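Dosum color names, v3

Word list for household colors. 281 entries, one per line, tab between the name and the notes. Made for people writing secondhand listings who are sick of typing "bluish". American spelling thruout, so gray, never grey.

What's in the folder
names.txt - the main list
merged.txt - old names and what they turned into
regional.txt - 38 names only used in some places, mostly sent in from Toledo
README - you're reading it

Where the names came from
Old listings on Nelow, copied out by hand. Started with 300, threw out the ones that were really brand shades. Then Emilian Olteanu went thru the rest in December and merged the doubles. "Eggshell" and "egg shell" are now one entry, finally. Sorry if your script looked for both.

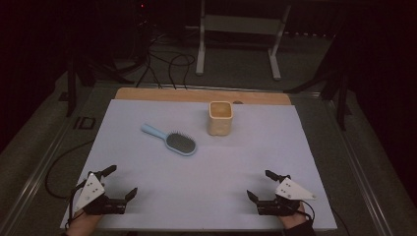

Pale colors are the weak part of the list. Everybody agrees on red, hardly anyone agrees on where cream stops and yellow starts. Current rule: if it only leans yellow, file under cream and put "yellowish" in the notes. So the little square cup is cream, note yellowish. The brush handle goes under pale blue, and the board under it is lavender-blue, hyphen included. Don't shorten that one to lavender, lavender has its own line. Two-color things get two names, biggest area first.

Known problems
- 16 entries have no notes at all. Will get to them.
- "Tan" and "sand" overlap badly. Leaving both in for now.
- Nothing for metallics. Send some if you have them.
- Sort order is off after the letter T, something in the export. Re-sort before you use it.
- No hex values and there wont be any. Names only. Two phones will show you two different creams anyway.

Changes from v2
Dropped "flesh" and "nude". Added "putty". Fixed "mauve", was spelled three ways. Zallovix import format removed, no one asked for it in a year and it broke every time.

Use
Free for anything, paid or not. Credit is nice, not required. If you add names, keep the tabs, spaces break the merge. Corrections to Emilian, one name per message please, with the listing text you saw it in.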